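Rusadthorpe Play Store
Progress report to the Rajput Fund
7/9/25
Prepared by Fahad Satti

What the grant is for

The Rajput Fund is paying for the sorting, repair and relabelling of our lending stock of games and play sets, and for new surfaces and storage in the sorting room. The stock goes out to nurseries, childminders and families in Rusadthorpe and Brakow. When the grant was awarded in March, many of the sets could not be lent because pieces were missing or had been put back in the wrong box. The backlog was 425 sets.

Work on the sorting room

The old trestle tables have gone. They were uneven and small pieces rolled off them, and one had a split along the top that caught on sleeves and felt. We now have a grey marble-patterned tabletop for the checking work. I had asked for plain white, but the supplier, Plelo, could not offer it in the size we needed and the patterned one was in stock at the same price. Small white and beige pieces are harder to pick out against the veining, so those sets are being checked on a dark cloth for now. Strong colours show up well.

Shelving is up on the long wall and has been fixed back to the brick. The shelf heights were set from the tallest boxes in the building set range, and this has left more air above the card games than I would like. We will add extra shelves there if there is money left at the end. The damp patch under the window was looked at by the landlord's contractor, who cleared the gutter outside. I am keeping stock off the bottom shelf at that end until after the winter.

Sorting and checking

Each set is emptied, wiped, checked against its contents card and then put back or moved to the repair shelf. Where there was no contents card, we have written one. This has been the slowest part of the work. The older sets came to us from several places and the printed lists inside the lids do not always match what was originally sold, so some cards have had to be agreed by looking at the rules and working out what a child would need to play.

Loose pieces were the larger problem. We began with five crates of them, mostly cones, counters, pegs and dice, and have now been through all but two. The small cones cause the most confusion because they turn up in the stacking sets, the balancing game and the colour matching sets, and they differ only slightly in height. Red ones are especially common. 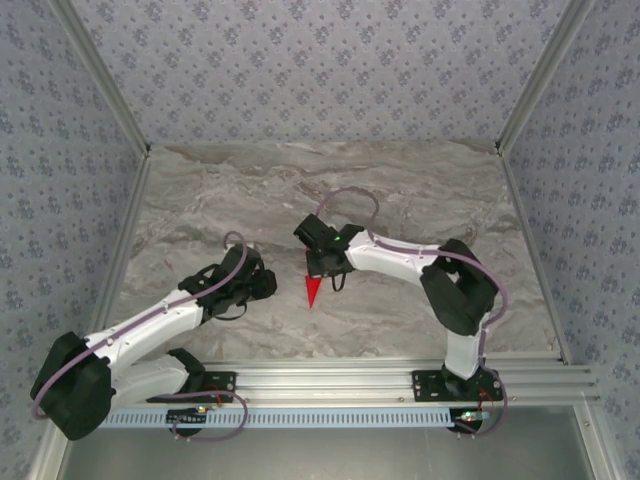
The method we have settled on is to take one colour at a time and to compare each piece with a reference piece taped inside the lid of the correct box. It is slower than sorting by eye but we are no longer finding mistakes when the sets are checked again before lending. Pieces that do not match anything go into a spares tub for each colour, and families can ask for spares from these tubs without charge.

Repairs have been mostly boxes. Split corners are taped from the inside, and where the base has gone we move the set into a lidded tub and stick the original front panel to the outside – children look for the picture and do not recognise the game without it. Nearly 30 sets were beyond use and have been broken up for parts.

Lending

We kept lending open throughout, though with a smaller choice than usual. The Brakow collection point was closed for part of the summer while its entrance was being relaid, and borrowers there were asked to come to Rusadthorpe. Some did, but others waited, and there is now a queue for the larger construction sets at Brakow. I have moved several across to help with this.

Returns are in better order than before. The new contents cards have a space for the borrower to note anything missing, and most people use it. A few cards have come back chewed or wet, so the next batch will be laminated.

Spending

Spending on furniture and shelving is finished, apart from the possible extra shelves. Labels and cards have cost more than planned because the first batch of labels did not stick to the ribbed tubs and had to be replaced with tie-on tags. I have covered this from the repairs line, where we have bought less than expected. The full figures are in the separate sheet sent with this report.

Next steps

The remaining crates of loose pieces come first, followed by the wooden puzzles, which have not been started. I would like the Fund's agreement to use any balance on the repairs line for laminating pouches and a second set of tags. If this needs a formal request, please let me know which form to use.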